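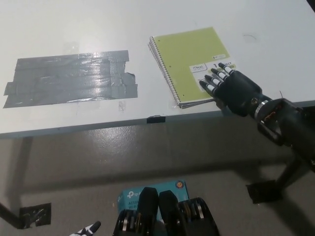
Vol. 3, page 364

Jun 15, 2026

A long day at the bench, and I am writing this with tea and a sore back. We have the new hand from Hulura on the right arm since the morning. The old one, the Zitis, is in its foam on the shelf, and I must decide before the end of the month which of them stays. I promised myself to be fair to both. It is difficult, for I have spent more than a year with the Zitis and I know all its bad manners.

The task was the same I always use for a first day: the green Mead notebook. Approach it from the right, put the fingertips down on the cover, then try to drag it, turn it and pick it up by the edge. A notebook is a nasty object for a hand. It is flat, the cover slides on the pages, and the spiral makes one side stiff and the other side soft. If a hand can do something sensible with a spiral notebook, I begin to trust it.

First the touching. I lowered the four fingers on the lower right corner, on the white label where it says 1 Subject, with the thumb folded under the palm, close to the bottom edge of the book. I looked at it for a long time before I gave the next command. The fingers were a little spread, as I had asked for, and I liked how they lay there. With the Zitis I always had one finger which arrived late and pushed the others away from their place.

Then dragging, 13 tries towards the table edge. The Hulura moved the book in 9 of them. In the other four the fingertips slipped over the label and the book stayed where it was. My note from last September says the Zitis managed 11 of 13, but with a new set of rubber tips, so I cannot compare these numbers with a clean conscience. I will have to repeat the Zitis with its worn tips, or find new ones for both. I wrote to Ginting for a price on the softer tips. They answered quickly and politely that the smallest order is 500 pieces. I do not need 500 fingertips. I do not think I will need them in my whole life.

Turning the book was better than I had expected. The wrist is quiet now and does not shake when it stops. Picking up was bad with both strategies. The thumb goes under the palm too early, and when it comes out again it meets the cover instead of the pages. I believe this is a matter of timing in the controller, and the hand is innocent. I shall try to delay the thumb tomorrow and leave the rest as it is. One change at a time - I have to repeat this to myself like a child who learns a prayer.

The controller is still the Sturell, and there I have a complaint. Each time I restart it, it forgets the limits for the fingers and takes its own values, which are too generous. I noticed it only after lunch, so the first tries of the morning are worth nothing and I crossed them out. It hurt me a little to do that.

Some small things, so that I do not forget. The duct tape on the left side of the table has a ragged right edge, and I should cut it straight before a finger finds it. There are also small pieces of clear tape beside it, to be scraped off. I did neither today. And the light on the grey floor is very strong, I must ask whether we can have a blind for the afternoon.

If I had to choose this evening, I would take the Hulura for touching and turning, and the Zitis for anything that must be pulled. But I have only one right wrist to put a hand on, so this is no answer. Tomorrow the thumb first, then the worn tips, and if there is time the picking up once more from the spiral side. I have not told the others about the crossed-out morning yet. I will do it at breakfast.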